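Teaching a two-armed robot to fill a sweet jar: remote control and guiding by hand

Student project report, Trirnoveck laboratory, robotics option

1. What the project was for

The task was to get a two-armed robot to take sweets out of bins and put them in a jar, without anyone writing the movements as a program. The robot was to be shown the task instead. There are two common ways of doing this. A person can hold the robot's arm and move it through the task, or a person can drive the robot from a distance with some kind of controller and have the movements recorded. We wanted to try both on the same task and find out which gave recordings that were more useful for training.

The task was suggested by Bolden, a small firm that packs mixed confectionery for gift shops. Their orders are short and change often, and setting up a machine for each one takes longer than packing by hand. They did not expect a working machine from a student project. They asked for a plain account of how much showing a robot would need before it could do one simple mix.

2. The task

Each attempt, which we call an episode, starts with the jar open and its lid beside it. The operator picks sweets from the bins one at a time and drops them in the jar. When the order is complete, one arm steadies the jar and the other places the lid. The episode ends when both arms are back at rest.

We kept the order fixed for the first half of the project and then varied it. The fixed order was eight sweets. The variable orders were drawn from a printed list so that the operator did not always begin with the same bin.

Picking from a bin is harder than it sounds. The sweets lie at all angles and move when touched. Lollipops can be taken by the stick, but sticks cross each other and two often come up together. Soft sweets get squashed if the fingers close too far. Small hard shapes slip out sideways if the fingers close off centre.

3. The two ways of showing

Guiding by hand. The motors are switched to a weak setting so that the arms can be moved freely. The operator stands at the front, holds each arm near the wrist and carries out the task. The joint angles are recorded, and so is the picture from the fixed camera. The trouble is that the operator's hands and sleeves are in the camera picture, and they will not be there when the robot works alone. We got round this by playing the recorded angles back with nobody near the arms and filming that. Playback fails when the sweets have moved, so every bin had to be put back as it was, which could only be done roughly.

Remote control. We used the Rosov controller, a pair of small handheld arms with the same joints as the robot. Moving a handheld arm moves the matching robot arm. The operator sits to one side and looks straight at the table or at a screen. No hands appear in the recording, and nothing has to be replayed. The drawback is that the operator feels nothing through the controller. With guiding by hand you notice at once when a finger touches the side of a bin. With remote control you have to see it.

4. Recording

Joint angles, gripper opening and the camera picture were stored together by the Niazi recorder, which was already in use in the laboratory. We changed only the settings for starting and stopping. At first the operator had to reach for the keyboard, and this left a pause at the start of each file. A foot switch removed the pause.

In all we recorded 385 episodes by remote control. After checking, 363 were kept. The rest were thrown out for one of these reasons: a sweet fell outside the jar and was not picked up again, the lid was left crooked, or the recording stopped early. The kept episodes contain 3,336 separate picks, counting those where the sweet was dropped back in the bin and picked again.

We did not throw out episodes with a second try in them. Our first plan was to keep only clean ones, but a robot that has never been shown a failed pick has nothing to go on when one happens. After we put the second tries back into the training set, the robot began to go back to the bin after missing. Before that it carried an empty gripper to the jar and opened it there.

Guided episodes were far fewer. We stopped recording them in November, when it was clear that most of the time went on resetting the bins for playback.

5. Notes on operating

New operators needed a good deal of practice before their recordings were usable. The usual faults were moving too fast near the jar and stopping in mid-air to think. Stops are a problem in training. The robot learns that it is normal to stand still over a bin, and having stopped it may not start again.

We wrote a short rule sheet and kept it next to the controller:

Decide which sweet to take before moving.
Come down from straight above the bin.
Close the fingers slowly on soft sweets.
Do not cross the arms.
Keep the arm that is not working out of the other one's way.
If a sweet falls on the table, pick it up before going on.

The rule about crossing the arms was added after the wrists knocked together and one finger had to be replaced. The bins stand in a diagonal row, and the middle one can be reached from both sides, so it is easy for both arms to end up there. We settled on the right arm for the middle bin unless the order said otherwise. 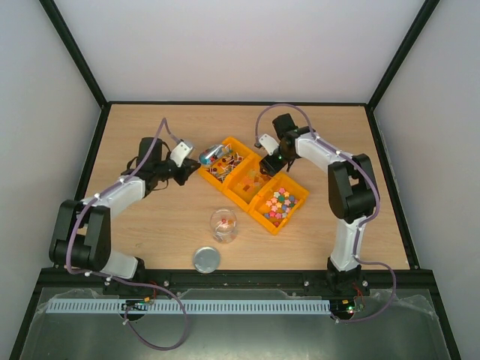 Why is the robot shown the same task so many times, if every episode ends with a full jar?

Each episode gives the robot one way of dealing with one arrangement of sweets. The next time the bins are stirred, the sweets lie differently and the same movement would miss. Many episodes let the program link what the camera sees to what the operator did, so that it can choose a movement for an arrangement it has not met before.

6. Results

The model trained on the remote control recordings completed the fixed order in most test runs. It did less well on variable orders. The most common error was taking the right kind of sweet but one too many, which we put down to the model having no memory of how many it had already dropped in.

Lids were placed well when the jar stood in its usual place. If the jar was moved towards the bins by the width of a hand, the arm still lowered the lid near the old position. Almost all our recordings had the jar in the same area, so this was our own fault. In the last weeks we recorded a small extra set with the jar moved about, and the error became less frequent.

The model trained on the guided recordings picked lollipops neatly, and its movements were smoother. It failed at the lid in nearly every test. There were too few recordings to say whether this was due to the method or only to the amount.

7. What we would change

We would vary the position of the jar from the first day. We would also fix one way of stirring the bins, as some operators mixed them thoroughly and others only smoothed the top.

Some sense of touch in the controller would help with the soft sweets. A simple buzz when the motor current rises might be enough, and the Rosov handles have room for it – we looked inside one but did not have time to fit anything.

For Bolden, the answer is that one fixed mix can be shown in a few weeks by people with no programming knowledge, as long as someone checks every recording. Changing mixes from one order to the next would need a separate count kept outside the model. The recordings and the rule sheet have been left with the Trirnoveck laboratory for the group that takes over the rig.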